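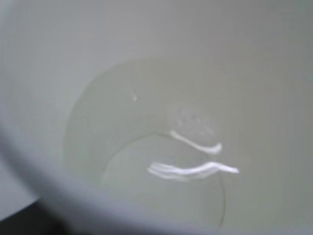
Ticket: Flullix gravity filter slow, and water has a tint
Opened by: Mebrat Belay
Status: Open, waiting on customer
Assigned to: Ingeborg Sauerland

May 9, 2018

Hi Ingeborg, me again (sorry!). This is the big Flullix bag we use on the beginners' weekends up at Clondau, the one with the grey hose. It used to fill our group pot in 11 minutes, hung off a branch at head height. On the last weekend it took 28, and by then everybody was standing about with their mugs wanting tea. I've got another course going out soon and would love to have it sorted, so I've been keeping notes as I go.

What I've tried so far

First go: backflushed it with the syringe, like the leaflet says. A bit of brown muck came out on the first two pushes and then it ran clear. Hung it up again and got 10 minutes, so I was very pleased with myself and put the kettle on. The second bagful was back to a crawl.

Second go: swapped the hose for the spare off our old bag. No difference at all, so I've put the original back on.

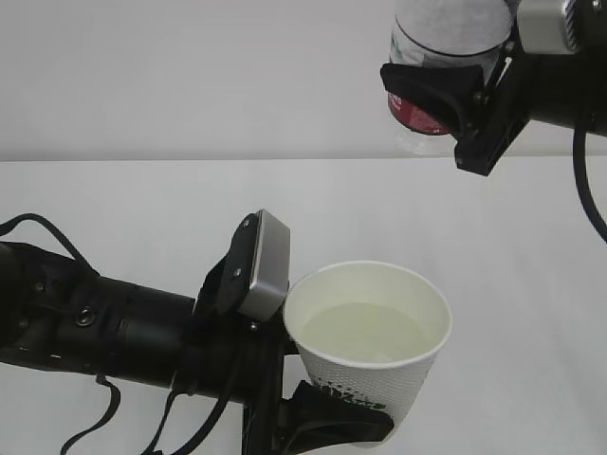 The tint bothers me more than the speed. We draw from the peaty burn below the Clondau hut and I'm used to a bit of colour going in, but it has always come out of this filter looking like tap water. Now it doesn't. It's a pale, slightly yellowish colour, much like what's in the white paper cup up there, and you only really notice it against something white. In my steel mug I'd never have spotted it! No smell, and no bits floating that I can find. I've stopped drinking it anyway and we're boiling everything.

Third go: soaked the cartridge overnight in warm water with a drop of vinegar, which was a tip from the chap in the Markstead shop. Rinsed it, let it drip, tried again. Slightly quicker, same colour.

It's the Demissie cartridge, by the way, the long one, and I bought it last July. It's done 8 weekends since then. It also spent the winter in my shed, and yes, I've now read the bit about frost.

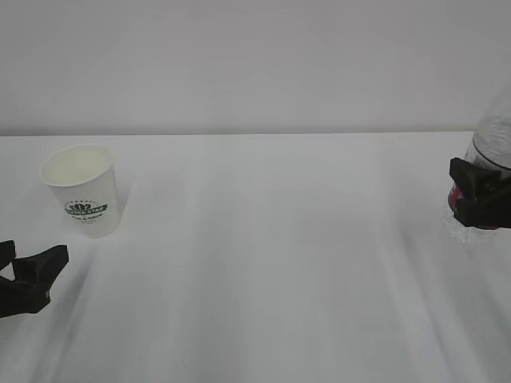
I did shake most of the water out before I put it away, but I wouldn't swear it was bone dry. If freezing can crack the fibres inside, would it still run slowly? I'd have thought a cracked one would let water straight through. Or have I got two separate problems, a clogged one and a broken one?

Could you also tell me whether the short cartridge fits this bag? Markstead have those on the shelf, and the long ones have to be ordered in.

Reply from Ingeborg Sauerland

Hello Mebrat, please don't use that cartridge again if it may have frozen while wet. It can be damaged and clogged together. The short one does fit, but you'll need the blue washer. Do you still have it?

Mebrat Belay

Thanks! Going through the kit box for it tonight.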